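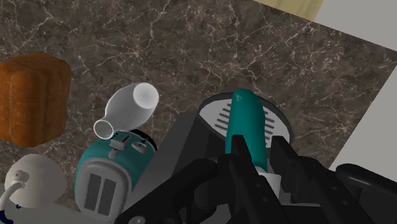
Review: Nolberg two-finger gripper model, simulated kitchen trials
Prepared by Gladys Laizer, Lurnton

The Nolberg model was assessed against the Gratlow model in 50 simulated trials each, using the same arm and countertop layout. Handles were the stronger category for Nolberg. Its broad fingers closed squarely and seldom needed a second attempt. 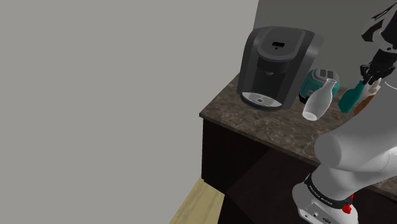
Bottles placed close together gave more difficulty. The housing is bulky, and an approach from above left little clearance between neighbors. Gratlow performed better on this task but dropped 3 handles.

Nolberg is recommended for handled tools and utensils. Crowded counters should remain with Gratlow until the narrower fingers are released in June.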